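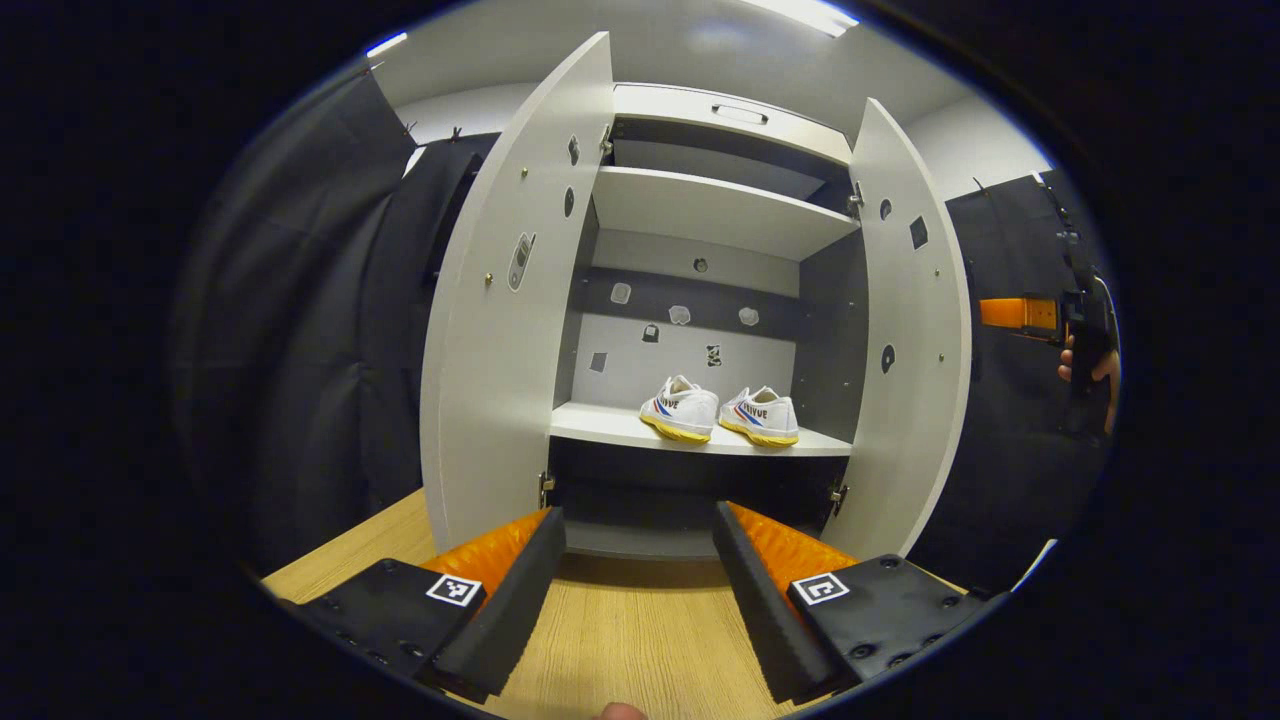
Do you need to own fewer clothes to live well?

Most people don't, and the ones who tell you so are usually selling a course, a book or a very expensive hanger.

I spent a good part of last May reading what the tidy-living crowd had to say, mainly because my cousin Diễm Kim had signed up for a program called Yurt and wouldn't stop sending me links. The pitch is simple enough. You own too much, owning too much makes you tired, and if you cut your wardrobe down to 40 pieces you will get your mornings back. Diễm paid $295 for this news. It came with a workbook.

I have questions about the number. Why 40? The Yurt people say it was "arrived at through practice," and that's all they say. A nurse who wears scrubs all week has different needs from a man who sells insurance in Carkbridge, where it rains sideways until spring. Anyone with small children can go through three shirts before lunch. A fixed number suits the sort of person who already lives that way.

Then there's the money. The same newsletter that told Diễm to get rid of her old coats ran a long piece the next week about a linen jacket from Ikine, described as "the last jacket you'll need." I counted two more last jackets before the summer was over. If you clear out a closet and then fill the gap with costlier things, you've been shopping. I don't object to shopping. I object to being told it's a spiritual exercise.
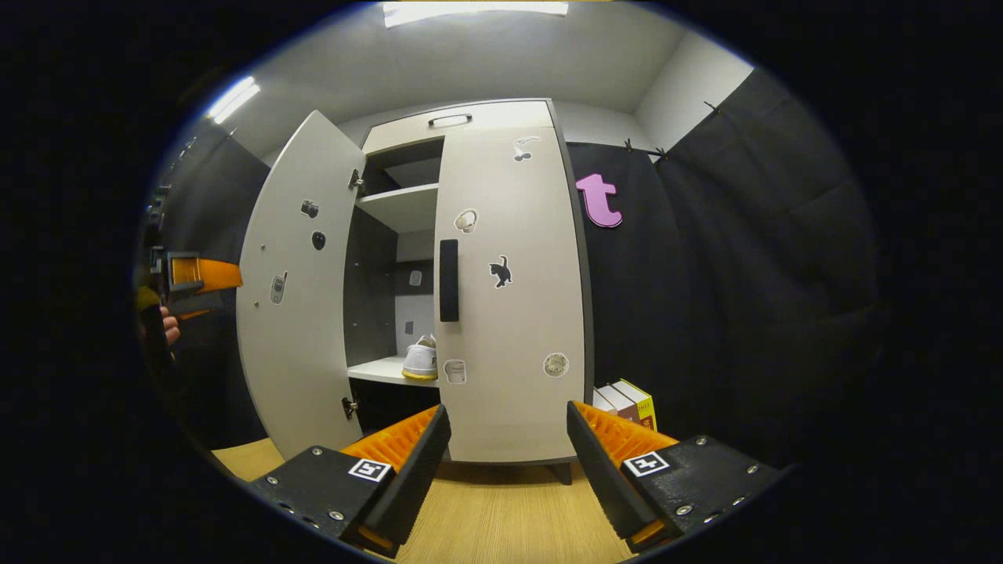 Plenty of room on the shelves. Is that the goal?

Defenders will say I'm being unfair, and my friend Lâm Mạc has said it to my face. He cut back hard after a move and claims he hasn't missed a thing. Fine. But Lâm also borrowed my good umbrella, my suitcase and a tie for his brother's wedding, all in the same year. Some people's simple lives are stored at other people's houses.

I'll grant them one point. Getting dressed is easier when you can see what you have, and I did find a sweater I'd been hunting for since I left Rirnemell. That took me one rainy afternoon and a trash bag. I didn't need a stranger to ask me how the sweater made me feel. It makes me feel warm.

What bothers me most is the scolding. My mother's generation kept things in case they'd be needed, and often they were. To call that clutter, as if it were a weakness of character, takes a steady paycheck and a store nearby. Diễm, for the record, is back up to 60-something pieces and says she'd like her green coat back.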